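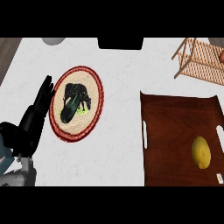 Anca Sandu wrote in the margin of our first draft that a report on road accidents should begin with the road, and that we had spent two pages on the newspapers before the reader knew where the junction was. We have changed the order.

The Widthorpe junction is the place where the old market road meets the bypass, near the Grelden bus depot. It has a stop sign on the market side and no traffic light. On the bypass side the drivers come down a slope, and the speed limit changes from 55 to 35 only a short distance before the crossing. Most of the students in our school who live in Fluden pass it two times every day.

Our project asked two questions. How did the local press report the accidents at this junction? And did the reports give the reader enough information to understand why the accidents happened?

What we collected

We read the online archive of the two local papers and the news page of the radio station. We searched with the words "Widthorpe" and "junction", and later also "crossing", as one paper uses only this word. In total we found 133 items. Many of them were traffic notices or the same story copied with a new headline. After we removed these, 62 items stayed, and this is the material for all the results.

Each item was read by two of us separately. We noted if the item gave the time of day, the kind of vehicles, the weather, the speed limit, and any earlier accident in the same place. When we did not agree, we read the item again together with Samuele Caputo. This happened mostly with the weather, where a reporter writes for example "on a dark evening" and it is not clear if this should be counted.

What we found

Nearly all the items gave the kind of vehicles and the time of day. The source for these facts was almost always the police statement, and often the sentences were the same in both papers, word for word. The speed limit was given in only 8 items. An earlier accident at the junction was mentioned more often, but usually in the last paragraph and without a date.

The language about people was also interesting for us. A person in a car was "the driver" or had a name. A person on foot was very often "a pedestrian", also in the later articles when the name was already known. In many headlines the vehicle does the action alone: "Truck hits wall", "Van leaves road". We do not say that the reporters do this on purpose. Headlines must be short, and in the first hours it may be not allowed to say who is responsible. But after reading so many of them one after another, we had the feeling that the accidents come like weather.

One case was different. After the collision between a delivery van and the school bus on 28th March, the smaller paper sent its reporter Ratanaporn to the junction for a full morning. She wrote two long articles. The first describes the slope and explains that the stop sign is hard to see from the market road when a truck is parked at the depot gate. The second one compares the junction with a similar one in the next district, where the sign was moved. These are the only texts in our material which speak about the road more than about the crash.

The interview

We met Ratanaporn in May for a short interview. She told us that on a normal day she has less than an hour for an accident story, and she must write it from the desk. For the articles about the bus she had to ask her editor for the free morning, and she got it because there were children on the bus. We asked if she would do the same for a smaller accident. She said she would like to, but she did not think she would get the time.

Limits of the project

We worked only with online texts. The printed paper may have had maps or longer versions that we did not see. The radio page deletes older items, so the radio is probably too small in our numbers. We are also not neutral – two of us were on the bus line that uses this junction, and one knew the driver a little. We tried to be careful with this, and for that reason the part about the bus articles was written by the others.

If another group wants to continue, we suggest to look at the readers' comments under the articles. We saved them but did not have time to read them all. They often contain information about the junction that is missing in the article itself, for example how long the lamp at the depot gate has been broken.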